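# Call for dancers and movers: *Low Water*, a site-based dance film

We're looking for dancers for *Low Water*, a short film we'll be making on the mudflats and old salt pans at Drokaddale, and we would love to hear from you!

Drokaddale used to be a working salt farm. The sea has been taking it back for years now, and twice a day the whole place changes its mind about whether it's land. The walls of the pans still show at low tide, and the wading birds have moved in where the rakes used to be. Riku Ogura (choreography) and Aisyah Ong (direction and camera) have been walking out there since last winter with notebooks and bad boots, and the film has grown out of those walks. It's about tides, about work that leaves a mark on the ground, and about what a body does when the floor keeps giving way under it.

## Who we're looking for

Six dancers, age 18 and up. Training can be in anything. Contemporary, folk forms, contact, martial arts, butoh, street styles — all of it is interesting to us, and so are people who stopped dancing for a while and want back in. We care a lot about how you listen to other people in a group and how you handle weight, your own and somebody else's.

You should be okay with:

- mud, up to the knee and sometimes past it
- early calls (the light we want is before 7 a.m.)
- long stretches of waiting for the tide, then moving fast when it comes
- improvising inside a loose score

You don't need to be a strong swimmer. We won't be filming in deep water, and Khairul Tuhumury, our tide and safety lead, grew up fishing that shore and has the final say on when we go out and when we come in.

## What the work looks like

We start with 15 days of rehearsal at the Laaksonen studio, afternoons only, so that people with morning jobs can take part. Riku builds material out of tasks: carrying, raking, sinking, getting unstuck. Expect to make a good deal of it yourselves, and expect to be credited for it. Ikhsan Nugroho is composing the score alongside us and will be in the room for most rehearsals with his field recordings and a very old harmonium.

Then we all move out to Drokaddale for the shoot in October. We'll be staying in 2 houses in the village, a ten-minute walk from the pans. Rooms are shared between two. Meals are cooked for us, mostly vegetarian, and there's hot water, which you will think about constantly.

## Pay and practical things

All dancers get the same fee, 1449 for the full period, paid in three parts: on signing, at the end of rehearsals and after the last shoot day. Travel to Drokaddale, food and housing are covered on top. We have a small access fund too, so please tell us if child care, a support person or anything else would make it possible for you to join.

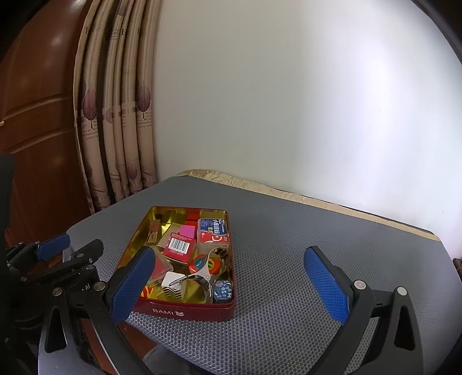
Boots and wetsuit socks are provided once we have your sizes. Bring your own warm layers, and more of them than seems sensible.

We're also working with Enora, a group that looks after the shorebird habitat along that coast. They've drawn up a route map for us with the nesting and feeding areas marked off, and every dancer will walk it with them before we film anything. It's a lovely walk, and you'll come home knowing your redshanks from your sandpipers.

## How to apply

Send us:

1. A few lines on who you are and what draws you to this. A voice note is fine.
2. A video of you moving, three minutes at most. One phone take in your kitchen is great. Please don't edit anything together for us.
3. Any dates in September or October when you're not free.

Last time we put out a call we got about 351 replies, so it may take us a little while, but Faizal Nasution reads everything and everyone gets an answer. We'll invite a group of people to a paid workshop day at Laaksonen in August and choose the cast from there.

Applications go through the Hindeo portal, under "Low Water — dancers." Questions can go to Faizal there too. He's happy to set up a call if you'd like to talk before applying.

The portal closes at midnight on the last day of June.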